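Thread: Mug tree keeps leaning, handleless cups won't stay on
Board: Kitchen storage and small woodwork

tzupan
Wooden mug tree, single pole in a round flat base, three short pegs set at angles. Bought secondhand in March with no label. The pole is not square to the base and I can't tell whether the joint is loose or was drilled off axis. Second problem is the cups. Most of mine are faceted plastic with an open top and no handle, so they have to go over the peg mouth first. Cup weight is 95 grams. Is this fixable, or do I want a different rack?

Petek_bench
Check the joint first. Hold the base flat and push the top of the pole sideways. If it moves, the tenon is loose. If it doesn't, it was bored crooked and you either shim or redrill.

tzupan
No movement at the joint. Photo is on gray felt, with one of the white cups to the left of the tree.

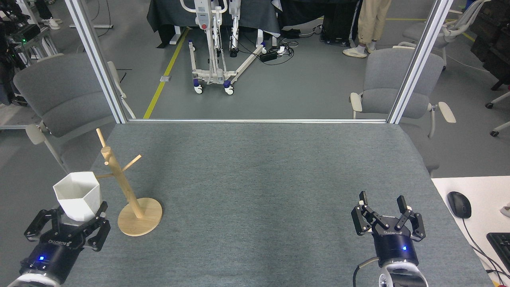

Aurelio Zepeda thinks the pegs are the real fault, and that straightening the pole will do nothing for a cup that has no handle to hook. A short peg touches the inside wall at one point and the cup swings off it. He would pull all three and fit longer ones at a steeper angle.

tzupan
He told me the same by phone. I'm not convinced about longer pegs. More length puts the load farther from the pole, and the base is small.

lenetti_fan
The load is trivial. 95 grams on a peg won't tip anything. If you hung 600 gram stoneware mugs all on one side I'd worry.

Petek_bench
Disagree in part. It's trivial on a straight pole. On a leaning one the center of mass is already off to one side, and people load the near pegs first. Correct the lean, then decide on pegs. Sand the underside of the base on a flat board, 95 is not a grit so don't go looking for it, use whatever coarse sheet you have and finish with 200 or close to it.

lenetti_fan
Sanding the base to cure a crooked bore leaves you with a wedge. It will look wrong from the side.

Petek_bench
It will look like a wedge if the error is large. For a few degrees I'd accept it.

tzupan
What about felt under the base?

Brondley
Felt compresses. Any lean gets worse under load. Use a hard shim, or thin cork if you need grip.

stumora
For handleless cups I gave up on trees. A flat tray with a drain grid takes the same counter space and the cups go in upside down.

tzupan
Counter space is the reason for the tree. I'll knock the pole out, plug the hole, redrill it square and leave the pegs alone for now. If the cups still slide I'll try Aurelio's angle on the top peg only.

Petek_bench
Drill from the underside and clamp scrap to the top face. Let the plug glue cure overnight.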